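Dosto Table, Light Blue, Flower Top
Home > Tables > Small Tables > Dosto

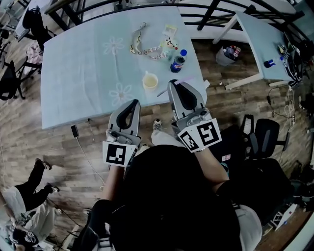 Dosto in light blue, flower top, in everyday use. Smaller light blue table to the right, by the railing.

Item no. 228-32
In stock at Brurnen, ships in 10 working days
Price: $95.00

Simple rectangular table, light blue, two white flower outlines on the top. Flowers are faint on purpose. From across the room you mostly get the blue, up close you get the flowers. One sits near a corner, the other lower down by the front edge.

Good for: snacks, crafts, a cup of something, keys and lanyards and all the stuff that comes out of your pockets. Bottles stand fine on it. Mugs too. Plenty of people use it as a desk with a regular office chair, works ok, check the height first if your chair has arms.

Details

Shape: rectangular
Color: light blue
Top: printed, two flower outlines in white
Finish: wipe-clean
Use: indoor. Covered balcony ok, bring it in for winter
Assembly: legs attach by hand, no tools in the box becuase none needed
Max load: 32 kg, spread out evenly
Warranty: 2 years, keep your receipt

What's in the box

Table top, legs, four floor pads, instruction sheet. Floor pads come in a little bag taped to the underside of the top. People miss it and write to us for new ones. Look there first please.

Putting it together

Lay the top face down on a blanket or the flattened carton. Legs go in one at a time, hand tight. Pads on. Flip it over with a second person if you can, don't drag it up by one leg. Check the legs again after a week or so of use, they can settle a bit.

Cleaning

Damp cloth, drop of dish soap. Dry after. Sticky rings from juice or tea come off easier the same day. No scouring powder, no bleach, no rough side of the sponge, it will take the flowers off eventually. Same goes for nail polish remover. Marker: try a plain white eraser before anything else. Hot pans need a trivet.

Lighter colors show dust less than you'd think, crumbs more.

Pairs with

Wong side bin, gray. Fits under most small tables, takes a standard small liner. Sold separately.
Clornero cable clips, pack of 10. Stick to the underside, keep chargers off the floor.
Second Dosto. Long edges line up if you want more surface for a party or a big puzzle.

Ordering

Order online or by phone. Pickup from the Brurnen counter is free, bring the order number. Delivery to the door only, carrier won't do stairs unless you book it. Carton is flat and fits in most cars with the back seat down.

Returns within 32 days, unassembled, in the original carton. If a leg is missing or the top arrives scratched send us a photo of the carton label and the damage, Italo Pellegrini handles those and replys fast. Spare legs and pads are kept in stock, no need to send the whole table back for one part.

Customer questions

Does the print feel raised?
No, smooth. You can write on paper over it fine.

Can I get it with no flowers?
Not in light blue. Plain white is coming in November.

Is it ok next to a railing or window?
Yes but direct sun all day will fade the blue over time. Turn it around now and then.

Will it wobble on tile?
Use the pads. Uneven grout lines, put a second pad under the short side.

Can the kids draw at it?
Sure. Washable markers wipe off. Permanent ones, see Cleaning.

Do you sell it in a bigger size?
One size for now.

Bulk orders for schools, offices and clubs: ask for Keith Rewi at the Brurnen counter. Discount starts at 10 tables, allow extra time for delivery.

Price and stock checked 16 July 2026. Colors vary a little from screen to screen.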